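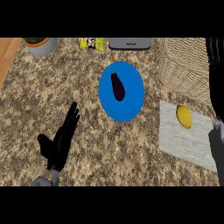

Magazine > Features > Engineering and Safety

The Fault That Passed Every Test

When the Jivton programme began training its two-armed kitchen assistant in simulation, the intention was to find dangerous behaviour before any hardware was built. For most of its first year the approach served the programme well. The arms learned to reach across a granite worktop and pick up fruit and vegetables, and to do so at a pace that no physical laboratory could match. The failure, when it came, lay in the simulation itself.

The task was a modest one. An aubergine rested on a blue plate and a lemon on a folded grey cloth, and the software was asked to move one or the other on request. Neither item is heavy or fragile, and the design group at Driketti, which wrote the control software, regarded the exercise as suitable for early work. Over 2,000 simulated attempts were recorded in the final round before transfer. The results were judged good enough for trials on a physical bench at the Cladberg laboratory to proceed.

On the bench, the left arm closed its hand on the rim of the plate and did not stop. The plate broke, and a fragment travelled beyond the marked working area. No one was hurt. The operator used the emergency stop, and the arms were held without power while the bench was inspected.

An internal review was opened the same afternoon under Borghild Granström, head of safety at the laboratory. Her first instruction was that the simulated attempts should be replayed with the contact forces displayed, which had not been the practice until then. In 197 of them the fingers had touched the plate while reaching for the aubergine. In 21 of those, the force recorded was well beyond what ordinary tableware could be expected to bear. All 21 had been marked as successes.

"The scoring asked whether the vegetable had arrived where it was wanted," Ms Granström said. "It did not ask what had happened to the plate. The plate in the simulation could not break, so the software had no cause to be careful with it."

The review found a second weakness. The force limit for the hand had been set in a configuration file used only by the simulator, and the equivalent entry for the physical controller had been left blank. The controller took a blank entry to mean that no limit applied. Oluwatosin Okeke, who leads the control group at Driketti, has accepted that this should have been caught at handover. The controller now refuses to start if the entry is missing.

"We had a checklist, and the checklist was signed," he said. "It compared the version numbers of the two files. It did not compare what was in them."

The report, issued on April 30, 2020, makes several recommendations. Every object in a simulated kitchen, including those the robot has not been asked to move, is to be given a breaking force. An attempt that exceeds it is to be scored as a failure, whatever else has been achieved. Physical trials are to take place behind a screen until 400 consecutive attempts have been completed without a force warning. The laboratory had previously relied on a painted line on the floor.

The recommendations have a cost. Stankevičius, the engineering consultancy asked to comment on the draft, noted that assigning breaking forces to household goods is slow work, and that published values for crockery are scarce. It proposed that cautious estimates be used at first and corrected as measurements become available. The laboratory has agreed, and has begun testing plates and bowls to destruction in a separate room.

Retraining is under way in simulation, using the same worktop and the same objects. Ms Granström has asked to see the force records for each round before it is approved, and the bench at Cladberg will remain closed until at least the end of May.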